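Basholm tabletop drawing board, white

I bought the Basholm in January for sketching out ideas before they go on paper. The surface is smooth and the marker glides well. Light strokes come out thin and faint, so press a little harder if you want to read them from across a room.

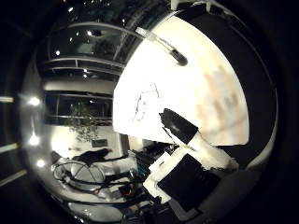
Benedikt Hagedorn replied that his has ghosting after 5 months, and that a damp cloth gets most of it off.

Mine wipes clean if I do it the same day. Four stars. I would buy it again, but with a darker marker.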